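# How a Robot Can Practice in a Pretend World

Say you want to teach a robot arm to sort things into bins. You could set it on a real table and let it try. It would miss the bin, bump the bin, and drop things on the floor. Someone would have to pick everything up and put it back before the next try. After a whole day, the robot might have had only a small number of turns.

A team at the Ruvness robot lab wanted to know if there was a quicker way. Their idea was to let the robot practice inside a computer first.

## What is a simulation?

A simulation is a pretend world that runs on a computer. It is a lot like a video game. It has a floor, a table and things on the table. It also has rules. If you let go of a block, the block falls. If two things touch, they push on each other.

The robot in the simulation is pretend too, but it has the same shape as a real one. Its joints bend the same way. If the real arm can't reach a spot, the pretend arm can't reach it either.

The good part is that nothing breaks. When a try goes wrong, the computer puts everything back where it started and the next try begins right away.

## How does the robot learn?

The robot in this study learned by trial and error. That means trying something, finding out how it went, and then changing a little.

Each try worked like this:

1. The computer set up the table and the bins.
2. The robot was given a block and told which bin to put it in.
3. The robot moved its arm and let go of the block.
4. The computer gave it a score. A block in the right bin got a high score. A block in the wrong bin got a low one, and a block on the floor got nothing.

At first the robot's moves were almost random. "It waved around like it was chasing a fly," says Snædís Lund, who wrote the scoring program. But moves that got a good score were used more often, and moves that got a bad score were used less often. Bit by bit the arm got better.

## Why change the world each time?

If the pretend world never changes, the robot can learn the wrong lesson. It might learn "move to this exact spot" when you wanted it to learn "find the bin." Then if somebody slides the bin over by the width of your hand, the robot drops the block on the table.

So the team made small changes between tries. Sometimes the bins sat a bit closer to the arm. Sometimes the light was brighter, and the shadows fell a different way. Sometimes the floor had a new pattern. The robot had to pay attention to the parts that mattered and ignore the rest.

Shadows turned out to be a big problem. A dark shadow next to a bin can look like the edge of something. Přemysl Machala spent most of June working on the lights in the simulation for this reason.

## Where are the bins?

Bins that stand close together are hard for another reason. From the front, the first one hides most of the ones behind it. You know there are three because you can see a strip of each color. The robot has to work that out from its camera picture, and it has to know how high the rims are so it doesn't hit them on the way in. 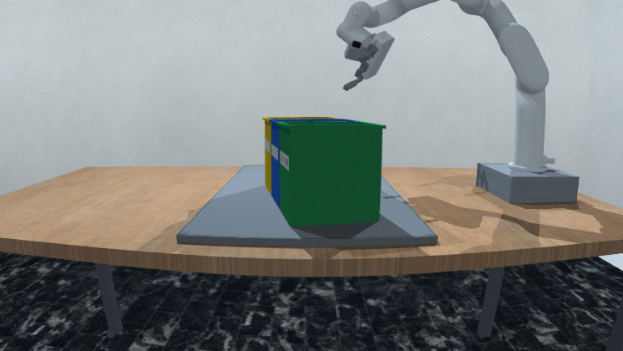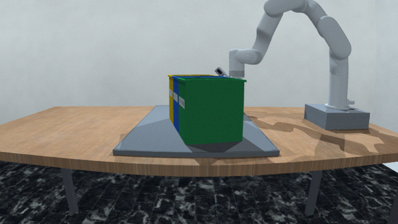
*The simulated arm with its gripper near the green, blue and yellow bins.*

## Did it work?

The team ran 2,184 tries as a test after the robot had finished practicing. The block landed in the right bin in 1,831 of them. Most of the misses happened with the yellow bin when it was the farthest back.

Then they moved what the robot had learned into a real arm at the lab's workshop in Drellville. The real arm did worse than the pretend one. Real blocks are a little slippery, and real cameras make blurry pictures. It needed 4 more days of practice before it could do the job well enough for the team to call it done.

Signe Overgaard, who leads the project, thinks that is still a good result. Learning everything on the real arm would have taken months, she says. Next the team wants to try bins with lids - and those may take a lot more practice.

## Words to know

**Gripper:** the part at the end of a robot arm that holds things.

**Joint:** a place where the arm can bend or turn, like your elbow.

**Simulation:** a pretend world that runs on a computer.

**Trial and error:** learning by trying, seeing what happens, and trying again.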